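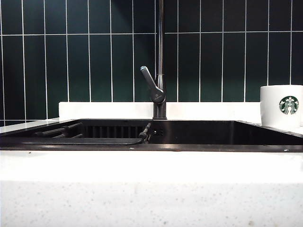 Green tile, white grout, black sink: three surfaces, three different ways of showing up limescale.

How to clean a black sink and the tiles behind it

A black sink is bought by people who have seen one in a showroom, where there is no water. I bought mine on that basis. If you live in a hard water area you'll know by the end of the first week that black doesn't hide dirt at all. It hides coffee, a bit, and it displays everything else, chiefly chalk.

What follows is the routine I've settled on for the sink, the dark tap and the wall. It takes 40 minutes the first time and far less after that, provided you keep it up, which I do in the way that other people keep up the piano.

What you need

Two microfibre cloths, one of them kept dry
A soft sponge, no green scouring side
Washing-up liquid
White vinegar or citric acid
Bicarbonate of soda
An old toothbrush
A small squeegee
A drop of mineral oil (optional, and see the warning below)

Before you start, find out what your sink is made of. Composite granite, painted steel, fireclay and black stainless all look much the same from across the kitchen and don't all like the same treatment. The paperwork will tell you. Mine came with a Tutel booklet in eleven languages, which I had filed under the cutlery tray. If the booklet says no acid, believe it and skip the vinegar. The same goes for the worktop. Marble and limestone are marked by vinegar within minutes, and the mark is there for good.

Step 1. Clear the lot

Take everything off the ledge and out of the bowl. Washing-up brush, soap bottle, the plant you are killing slowly. Cleaning around things is how rings happen.

Step 2. Do the wall first

Dirt goes downhill, so start at the top. Wipe the tiles with a cloth wrung out in warm water and a squirt of washing-up liquid. With tall upright tiles, wipe up and down along their length. Going sideways catches every grout line and leaves a faint stripe of grease beside each one, visible only when guests are in.

Glossy tiles need a second wipe with plain water and then a dry cloth. If you leave the drying out you'll get a bloom on the glaze that looks like breath on a window. Dark green is nearly as unforgiving as black in this respect. I have had white tiles and they were much better liars.

Step 3. The grout

White grout behind a sink has a short career. The lines higher up mostly stay clean and the bottom ones take the splashes, the tea and whatever came off the roasting tin.

Mix bicarbonate of soda with enough water to make a paste the thickness of toothpaste. Work it along the lines with the toothbrush, leave it for ten minutes, then rinse. Do a patch and stand back before you commit, as one very clean line makes the rest look terrible and you will then have to do the whole wall.

Don't use vinegar on cement grout. A lot of cleaning pages tell you to. It eats into the surface a little each time, and rough grout holds dirt better than smooth.

If you're past the reach of paste, a grout pen will do. I used one called Uvora and it has lasted since August, with some blotching in the corner where I got bored.

Step 4. The ledge

If you have a raised strip behind the sink, you have somewhere for water to sit. Wipe the top, wipe the front, and run the toothbrush along the join at the back where it meets the tiles. Check the sealant while you're down there. Black specks that won't shift are mould under the surface, and no amount of scrubbing reaches them. It needs cutting out and redoing.

Step 5. The tap

Dark finishes are a thin coat over something else, so treat them gently. Warm soapy water, soft cloth, rinse, dry. No cream cleaner and no descaler spray, even the one with the picture of a tap on the bottle.

The chalky collar around the base is the hard part. Wet a strip of kitchen paper with warm water and a little washing-up liquid, wrap it round and go and do something else for half an hour. Most of it will then come off with a thumbnail in a cloth. Repeat for stubborn bits. Clean the underside of the lever too. Wet hands go there all day and it never gets looked at.

Step 6. The bowl

Now the sink itself. Wash it with hot soapy water first to get the grease off, because limescale remover can't get at limescale through a layer of bacon fat.

If your sink allows acid, dissolve a tablespoon of citric acid in 200 ml of warm water, spread it over the bottom and sides with the sponge, and give it five minutes. Keep it off the worktop and the tap. Rinse thoroughly. Grey smears left afterwards on a composite sink are often metal rubbed off the pans, and a bicarbonate paste with light pressure usually lifts them.

Wash round the plughole last, then throw that sponge away.

Step 7. Dry it

Yes, dry the sink. Squeegee down the sides, then go over it with the dry cloth. Every drop you leave behind turns into a small pale circle.

About the oil

You'll read that a wipe of mineral oil makes a black composite sink look new. It does, for a day or so. Use a few drops on a cloth and buff it until there's nothing left to come off. I overdid it once, and everything I washed up for the rest of the weekend had a light protective coating.

Keeping it going

Each evening, rinse the bowl and dry it. Once a week, do the tap and the ledge. Once a month, the wall and grout.

Don't leave teabags in the sink overnight, or bleach, or a cast iron pan "to soak". Don't stand a washing-up bowl in it permanently either; the patch underneath goes its own colour.

If the scale is back within two days whatever you do, the trouble is your water, and you can price up a softener. I did. I bought another squeegee.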